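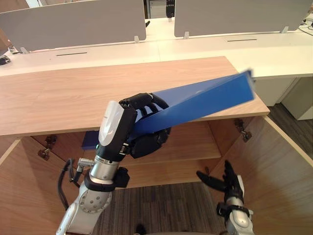

Tablero azul agarrado por un extremo, mueble de madera detrás.

23 de abril de 2018

Banco del regulador Prukier, sigue la cosa. Anoche quedó cargando el bloque de baterías con el simulador de panel y por la mañana estaba en flotación, bien. Pero el registro tiene un hueco de 11 minutos, otra vez. Reinicio del logger? El reloj no saltó. Mirar el cable de datos antes de culpar al firmware.

Repetido el barrido de irradiancia en nueve escalones. Los cinco primeros clavados con lo de la semana pasada. A partir de ahí el seguidor de máxima potencia se pone a cazar, sube y baja sin quedarse. Con el firmware viejo no lo hacía – o no lo mirábamos. Pasar el viejo otra vez con el mismo perfil, sin tocar nada más.

La sonda de temperatura del disipador marca menos que el termómetro de mano. Pasta térmica seca, limpiada y puesta nueva. Falta comprobar en caliente.
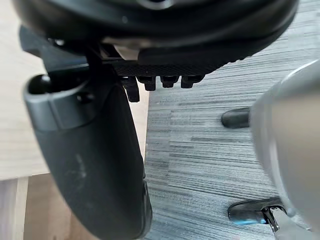

Luego, lo del perfil nublado de Riquelme: el fichero viene con comas decimales y el simulador se lo traga sin avisar, lee todo como enteros. Perdida media mañana. Convertido a puntos y guardado en la carpeta Cistotico, NO usar el original. Si alguien lanzó ensayos con el otro, tirarlos.

Bornas de 12 V reapretadas, una estaba floja de verdad, se movia con el dedo. Puede explicar parte del ruido en la corriente de carga, no todo. Caída en el cableado sin medir todavía.
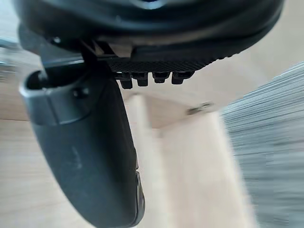
Placa negra de textura cuadriculada con sus cuatro salientes.

Pendiente:
– firmware viejo, barrido completo
– caída de tensión en cables, con carga a tope
– pedir fusibles, quedan los justos
– contestar a Rustport, quieren los datos de rendimeinto antes de julio y con el hueco del registro no los mando

El simulador se queda encendido esta noche con el perfil nublado corregido. No apagar la regleta del fondo, por favor.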